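The Round Table Talk: Speaker Notes

By Primo Orlandini
January 30, 2024
107 shares | 4 comments

Good evening, everybody, and thank you for coming out to the Fellthorpe library again. (Wait for the chairs to settle. Say hello to the back row.) Last October I talked about closets and ran well over, so tonight I'm sticking to one piece of furniture, the table where everything lands when you walk in the door.

I grew up with a table like that. My mother called it the harbor, and she'd clear it for supper by lifting the whole cloth by its corners and carrying it off to the bedroom, keys and mail and all! Pause here, people usually have a story of their own. Take one or two, then bring up the slide.
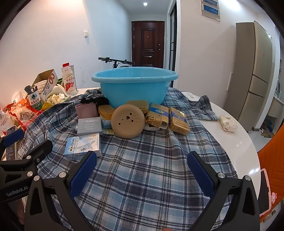 Slide 3: Plaid cloth, blue basin, and everything else.

Give them a good long look before talking. Then ask what they'd pick up first. Most folks go for the biggest thing, and I understand the temptation, but I'd leave that basin right where it is and let it work for us. Anything that belongs in another room can ride there in it, so the hair scrunchie goes in, and the soap boxes, and the makeup brushes standing in that Nongfu Spring carton (carton and all, it's doing a perfectly good job).

Next comes the food. The strawberry yogurt drink goes to the kitchen, and you go with it, and you come straight back. I have lost whole afternoons in the kitchen that way.

Then the little boxes and packets. Stand them up so you can read them, keep the cards with the cards, and don't open anything to see what's inside. Mention my sister and the Escobedo photo album, but keep it short this time.

The cloth comes last. Shake it outdoors if you can, smooth it with the flat of your hand, and put back only what you'll use before bedtime. On a round table I like things gathered in the center, with room at the rim for elbows and a cup of coffee.

Questions, then cookies. Remind everyone that the sign-up sheet for the drawer evening is by the coat rack, and please return the pencils.

Related
Closets, Part Two: The High Shelf
What I Keep in My Wallero Basket
Speaker Notes: Kitchen Drawers at Gotden Hall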